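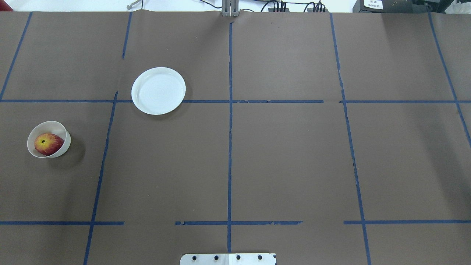
*The apple table in the Trumholm workshop, with the bowl on the left and the plate over the tape line.*

## What happened on the apple table

Those of you who come through the workshop regularly will have heard some version of this by now, and I gather that by the time it reached our Clallcombe office the arm had thrown an apple through a window. It did no such thing. But something did go wrong with it in September, it could have hurt somebody, and Graziella Zanetti and I thought it best to set the whole business down properly while we both still remember it the same way.

For anyone new to Celteo (and welcome, there are quite a few of you this term!), the apple table is where we try out the small lifting jobs before they go anywhere near a customer. The arm picks an apple out of a bowl, carries it across to a plate, sets it down and goes home again. Then one of us puts the apple back, moves the bowl or the plate to a different spot on the grid, and off it goes for another try. It is not glamorous work, but it is surprisingly good company on a rainy afternoon, and I have listened to a great many radio plays beside it.

We had been running it since the early morning and had got to attempt 517 with very little to write in the book. The apple had been dropped a few times, and once it had rolled off to the far side and had to be fished out from the cables, but that is all in a day's work. I stopped the arm at lunch in the usual way, switched the controller off at the wall because the fan had been making a noise I didn't care for, and went to eat my sandwiches. When I came back I switched everything on, waited for the green light and pressed resume.

The first two attempts went perfectly well, or looked as though they did. On the third, Graziella had just leant across to nudge the bowl a little closer to the line and was drawing her hand back when the arm started down. That was my mistake to begin with, as I ought to have waited for her to say "clear", and I had pressed the key on the strength of her having looked as if she was finished. Her hand was out of the way, I'm glad to say, but not by the sort of margin either of us would want to repeat.

The arm then carried on past the point where it should have stopped. It came down on the rim of the bowl, kept pushing, and the bowl cracked with a noise like a snapped ruler. What ought to happen next is that the controller notices it is pressing against something and stops by itself. It didn't. Graziella reached the red button and hit it, and the log shows that three seconds passed between the bowl being touched and the motors cutting out. I would have sworn it was half a minute. The apple, for the record, was badly bruised and went in the compost.

### Finding the fault

We left the arm exactly where it had stopped, took the key out and made a pot of tea, and I would recommend that order of doing things to anybody. After that we rang Vashisht, who look after the controller for us, and their engineer was very patient with the pair of us while we read settings down the phone.

The trouble was with the table height. Back in the spring we had a thick rubber mat over the table, which we later got rid of, and when we laid the brown paper directly on the tabletop we measured again and typed in the new figure. But one old height, from before even the mat went down, was still sitting in the controller's start-up file. Every time the power went off completely, that old figure came back. We hardly ever switch off at the wall, so it had been waiting there quietly for months.

It was wrong by 13 millimetres, in the downward direction. If you hold your finger and thumb that far apart it seems hardly worth mentioning, and yet it is ample to break a bowl and would be quite enough to break a finger.

That left the question of why the arm hadn't stopped by itself, and here I'm afraid the answer is a bit more embarrassing. The limit for how hard it may push had been raised in the summer, when we were testing a stiffer wrist and it kept stopping for no good reason. We meant to lower it again afterwards. There is even a note in the book, in my handwriting, saying "put force limit back", with no tick beside it.

Graziella then sat down with the log for the whole season, all 2,565 attempts, and went looking for any others that had begun after a full power cut. She found a handful, each of them only one or two attempts long before the height was set again by hand for some other reason. So we had been lucky more than once without noticing, and I didn't sleep especially well that night.

### What we've changed

- The old height has been deleted from the start-up file. The controller now refuses to move until someone has touched the arm down gently on bare paper and confirmed the reading.
- The force limit is back where it should be, and changing it needs two people's initials in the book, with a time of day for putting it back.
- Whoever has had their hands over the table is the one who presses resume. If you are reaching in, you take the key with you.
- The red button has been moved to the near corner, so you no longer have to stretch past the arm to get at it.

The last one was Graziella's idea and I can't think why we hadn't done it years ago. She has also asked me to say that she doesn't want any more apples left on her desk, kindly meant as they are.

We started the table up again after Vashisht had been in to check our work, beginning at the slowest speed with both of us standing well back — rather like people lighting a firework. It has behaved itself ever since. Some of the tape on the grid has seen better days and I know there are gaps in the lower line, but the arm doesn't steer by it, and I'll redo it when the new roll of paper comes.

If you have a machine of your own that gets switched off only once in a blue moon, would you please try a full restart on it, with nothing underneath and the speed turned right down, and see whether its settings are still the ones you think they are? Come and tell either of us what you find, even if it's something small. The incident book is on the shelf by the kettle, and the pages for this one are marked with a yellow slip.

Jawad Arain
Trumholm workshop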